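Speaker notes: Keeping things longer than is decent
Ailsa Munro, Plundutby Library evening talks
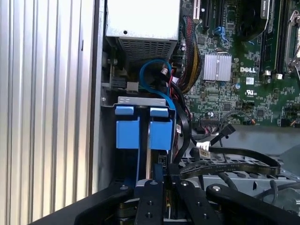

Photo: Nabila Bennani

Open on the Dell with its side off. Say hello. Wait for the latecomers to find the chairs.

Slide 2. My toaster is older than my marriage and has needed less counselling. Ask who owns something older. Someone will say a husband. Let them have it.

Slide 3. The Gerkelier kettle. Paid $300 to a man who told me it would see me out. It saw out November. Pause here, look wounded.

Slide 4. Why we chuck things. Cost of labour, glued cases, the colour going out of fashion. Margit Szabó's line about the drawer of chargers (credit her, she's coming).

Slide 5. The repair log. 1044 items through the door, mostly lamps. Don't get bogged down in lamps. Last time I got bogged down in lamps.

Slide 6. What to ask before you buy: are there screws, can you get parts, will the shop still answer the phone in 8 years?

Questions. If Amr Ouali asks about warranties, keep it to two minutes. Tea is at the back, biscuits are Asmaa's.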